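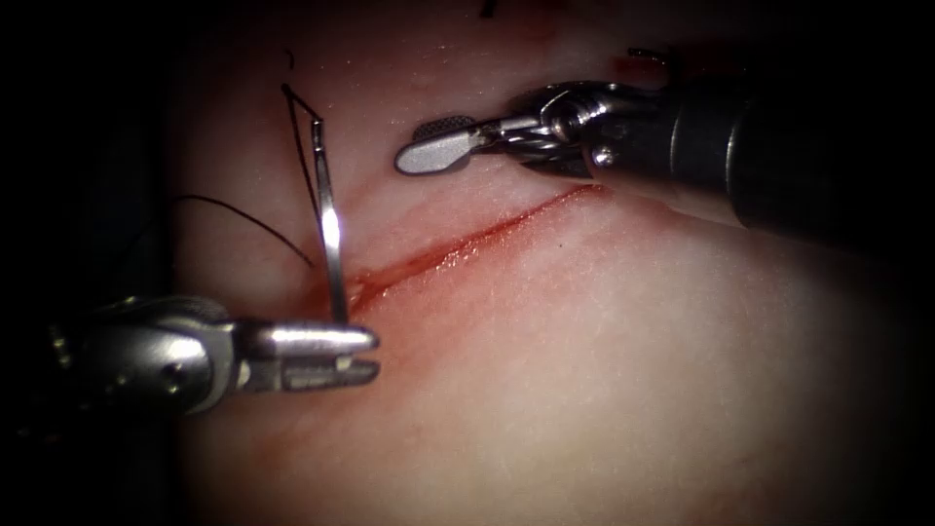 Stitches: how a cut is sewn closed

Most cuts mend themselves. You wash the cut, put a plaster on it, and a week or two later there is nothing left but a pink line. Some cuts are too long or too deep for that. The two sides do not stay together, so a doctor or nurse has to hold them in place while the skin grows back. One way to do this is with stitches.

What happens when skin is cut

Skin is made of layers. The top layer is thin and has no blood in it. Under it is a thicker layer, full of tiny blood vessels, and that is why a deeper cut bleeds. The blood soon turns sticky and makes a clot, which plugs the gap. New skin cells then start to grow across from each side.

If the two edges are touching, the cells have only a very short way to go. If the edges are wide apart, they have to fill the whole gap first. That takes longer and leaves a bigger scar. Stitches bring the edges close together so that the job is a small one.

A cut that a surgeon makes on purpose is called an incision. It is usually straight and neat, and a straight, neat cut is easier to sew than a ragged one.

The needle

A needle for sewing clothes is straight, but most needles for sewing skin are curved. Think about pushing a straight needle down into a cushion and trying to get the point to come up again close by. You would have to bend the cushion. A curved needle goes down on one side of the cut, travels round underneath and comes up on the other side.

Many surgical needles have no eye. The thread is fixed into the blunt end at the factory, so the needle and thread are one piece. There is no threading to do, and there is no fat loop of doubled thread to drag through the skin.

The needle is small and slippery, so it is usually held in a tool with narrow metal jaws, called a needle holder. A second tool with jaws can lift the edge of the skin or take the needle when it comes through.

The thread

The proper name for the thread is a suture. The stitches are called sutures too, which can be confusing. Some sutures are made of nylon or silk. Others are made of special materials that the body slowly breaks down, and these are useful deep inside, where it would be hard to go back and take them out.

Sutures come in different colours, often black, blue or purple. A dark thread is easy to see against skin, both when it is being sewn and later when it has to be found and removed. Very thin thread is used on the face. Thicker thread is used where the skin is tough or stretches a lot, such as over a knee.

One stitch, step by step

1. The needle goes into the skin a little way from the edge of the cut.
2. It is turned so that it follows its own curve under the cut.
3. The point comes up on the far side, the same distance from the edge.
4. The thread is pulled through until only a short tail is left.
5. The two ends are tied in a knot, and the spare thread is snipped off.

Then the next stitch begins a few millimetres further along. The thread must be tight enough to bring the edges together, but no tighter — if it is pulled too hard, blood cannot reach the skin and it heals badly.

Sometimes the same thread is used all the way along without stopping to tie a knot each time. This is called a running stitch, and people who sew clothes use that name as well.

Does it hurt?

Before sewing a cut, the doctor or nurse normally numbs the skin with medicine. The medicine itself can sting for a moment. After that you may feel pushing and pulling, but it should not feel sharp. If it does, say so, and they can give you more. For an operation, people are often given medicine that makes them sleep all the way through.

Looking after stitches

Keep them clean and dry for as long as you have been told to. Do not pick at them, even when they itch. Itching is common while skin is healing. Tell a grown-up if the skin gets very red, hot, swollen or sore, or if a stitch comes undone.

Stitches on the face may come out after five days or so. On a leg they may stay in for two weeks. Taking them out is quick: each one is snipped beside the knot and pulled away. It feels like a small tug.

Other ways to close a cut

Small cuts can be held with thin sticky strips or with special skin glue. After some operations, metal staples are used. Do not try any of these at home with tape or glue from a drawer.

Words to know

Clot — a lump of sticky blood that plugs a cut.
Incision — a cut made on purpose by a surgeon.
Needle holder — a tool with jaws for gripping a needle.
Scar — the mark left when skin has healed.
Suture — the thread used for stitches, or a stitch made with it.

Page last checked: 27/06/2024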